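**Small bins, and how to live with them**

From Padmavathi Amin, for the residents' newsletter of Cetholm House

In the July number I wrote four lines about the waste bins, and I received more letters about these four lines than about the new entrance door, the water pressure and the bicycle room together. So the editor, Agathe Hamel, has kindly given me a longer place this time. I will try to use it well. English is my third language and I ask your patience where the sentence is stiff.

The question in most of the letters was the same: why are the bins in the shared rooms so small? The answer is simple. When Cetholm House was furnished, the big bins stood in the kitchens only, and people carried their paper cups and wrappers from the reading room, along the corridor, to the kitchen. Or they did not carry them. Gervasio Urrutia, who was then looking after the second floor, found them on the window sills and behind the radiator. He asked for a small bin in every shared room, with a lid and a pedal, and he got them. A big bin in a room with chairs and books makes the room look like a corridor in a station. A small one can stand beside a chair and it does not disturb.

But a small bin asks for more attention. It fills quickly, and when it is full it cannot hide this. I want to go through the few things which I have learned, partly from my own mistakes.

**The bag**

Most of our trouble comes from the bag. We buy the bags for the whole house in one size, from Henriques, because the price is good when we take 3,000 pieces together. The size is right for the kitchen bins. For the small bins it is much too large. If you put it in as it comes, the bag stands up out of the opening like bread that has risen too much, the lid has no room to come down, and the bin looks full when there is only one tissue in it. Last winter I emptied the bin in the reading room two times in one morning before I looked inside and understood that I was throwing away mostly air.

What to do? Open the bag completely and shake it once. Put your hand inside, push the bottom of the bag down until it touches the bottom of the bin, and move your hand along the sides so that the air comes up. Only then fold the top over the rim. There will be a lot of bag left over. Take this extra part in one hand, twist it, and make a loose knot on the outside, at the back. The knot keeps the bag tight around the rim, and it does not slide in when somebody drops in something heavy.

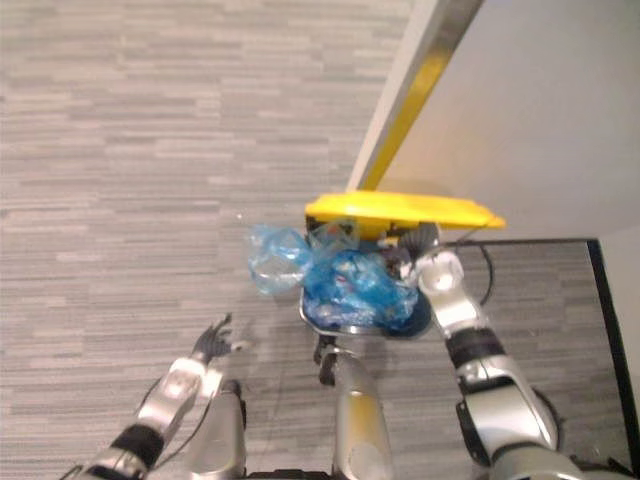
Please make the knot loose. Homa Shirazi from the third floor wrote to me that she had to cut three of them with scissors, and one of them, I am sorry to say, was mine. A loose knot opens with two fingers. If you prefer no knot, you can tuck the extra part down between the bag and the wall of the bin. It holds less well but it is prettier.

Several people asked if we could not simply buy smaller bags. I have asked for the price. A packet of 25 small bags costs nearly the same as a packet of the big ones, and we would then have two sorts in the cupboard, which will certainly be mixed. But I am not against it. If the residents' meeting wishes small bags, I will order 200 as a trial and we will see how long they last.

**The lid and the pedal**

The pedal is for the foot. I write this because I see many people who bend down and lift the lid with the fingers. It works, of course, but the hinge on these small bins is light and it does not like to be pulled to one side. Two lids had already to be replaced. Press the pedal slowly with the front of the shoe, wait until the lid stands, put your waste in, and let the pedal come up again under your foot. When you take the foot away suddenly the lid falls with a noise, and in the reading room this noise is very large.

On a carpet there is another small difficulty. The bin can slide away from you, or lean back when you press too hard. Put it with its back near a wall or the leg of a table and it stays where it is.

If the lid does not close, please do not push it. Look first at the bag. Almost always there is a fold of plastic in the way.

**What goes in**

The small bins are for dry and light things: wrappers, tissues, pencil shavings, the little paper labels from tea bags. The tea bags themselves are for the kitchen, also orange peel, also yoghurt cups with yoghurt in them. Bottles and newspapers have their own boxes near the lift, as before.

Batteries do not go in any bin. There is a jar for them on Octavio Urrutia's shelf in the post room, and he takes it to the Unberg collection point when it is full.

**Emptying**

We have no fixed person for the small bins and I would like to keep it this way. The rule which we agreed is that whoever finds the bin full takes out the bag. I know that "full" is a word with many meanings. I propose this one: the bin is full when the waste, and I mean the waste and not the plastic, has reached the rim. Push the bag a little with a closed hand and you will feel at once how much is inside.

To take the bag out, open the knot at the back, gather the top in one hand and press out the air slowly, with your face turned away. Then tie it and lift it straight up. If you pull it to the side it catches on the edge of the rim and may tear, and small pieces of paper are not easy to pick out of a carpet. The full bags go to the large container in the yard. Please do not leave them in the corridor for the evening, also not "only for five minutes".

Before you put the new bag, look into the bin. If something has leaked, wipe it with a damp cloth and dry it well. The cloths are in the cupboard beside the kitchen, on the lower shelf. I keep a few new bags folded on the bottom of each small bin, under the one in use, and it saves a walk. Please leave them there, and when you take the last one bring some more from the cupboard.

**Two small matters more**

The bin from the music room has been missing since the middle of July. It may be standing in somebody's flat by mistake, and it can come back without any explanation. Outside the door of the music room is fine.

The order for the next bags goes to Henriques after the residents' meeting. If you have an opinion on large or small, write it on a piece of paper with your flat number and put it in my letterbox, or tell me on the stairs. Mrs Shirazi has already voted for small.

P. A.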